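Tulwood Tutorials
Getting a grasp planner to stop ignoring the edge of the table
Posted October 28, 2019

If you followed the last part, you have a two-armed robot in a simulated room and a planner that is very confident. This part deals with the confidence. We'll set up scene objects, give the planner an honest idea of where surfaces end, and replay a run until the logs make sense.

You need Clavel 2 or later, the Nedomach scene pack, and a machine you don't mind listening to.

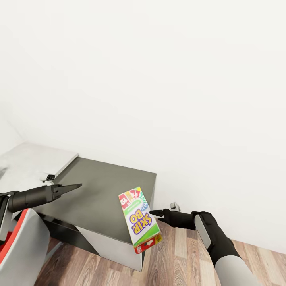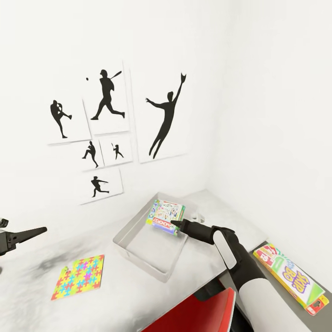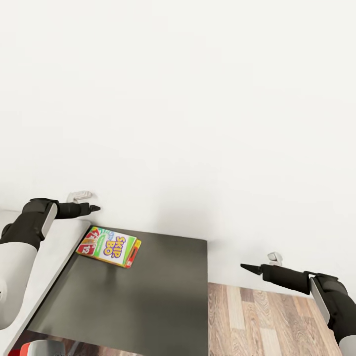
Views from the robot in the game-room scene. The Skip-Bo box is in all three; the Monopoly box in its tray shows up only in the second.

1. Load the scene with a fixed seed

Set the seed to 458 before you load anything. Any number will do, but mine is 458 and the log lines further down won't match yours otherwise. Run the loader, wait for "world ready", then wait a bit more. The message is printed by an optimist.

2. Register your surfaces separately

The default importer merges surfaces of similar height into one big slab. In this room that means the white top and the dark one next to it become a single generous continent, and the planner will happily put things down on the border. Open surfaces.cfg, set merge_planes to false, and reload. You should get a separate entry for each top, and one for the inside of the tray.

If the tray doesn't get its own entry, your minimum area is too high. Lower it and try again. I have lost an afternoon to this twice, the second time after writing it down.

3. Add an edge margin

Look at the box in the first picture. Its near end hangs slightly over the front of the cabinet top. The planner doesn't mind, as long as the center of the box is supported, and in a strict physics sense it has a point. I still want to know about it.

Turn on overhang_check and set the margin in the same file. The checker flags any object whose footprint leaves its surface. It does not move the object. For that you write a pick of your own, see step 5.

4. Match boxes by more than color

Printed game boxes are awkward for the detector. Every side is a different picture, and the Skip-Bo box shows a mostly yellow face in one view and a lot of white and green in another. If you match on a color histogram you will get two boxes where there is one, and the planner will politely reserve an arm for each.

Switch the matcher to "features" and cap it at 800 keypoints. Going up to 2387 made no difference that I could find except to the fan noise.

5. Plan with both arms in the world

The common mistake is to plan the right arm while the left one is treated as scenery that will stay put. Tick "include idle arm" in the Tshabalala panel (it's under Advanced, where they keep everything you need). Then request the pick, preview it, and scrub through slowly. Watch the wrist housings as well as the fingertips - the wrists are wider than you remember.

6. Read the log

A good plan ends with something like this:

seed 458
surfaces separate
overhang flagged, box_skipbo
plan ok, 3399 nodes

If it says "plan ok, 0 nodes", the robot has decided it is already done. Go back to step 2.

Next part: writing the grasp for the tray, where the walls get in the way of the fingers.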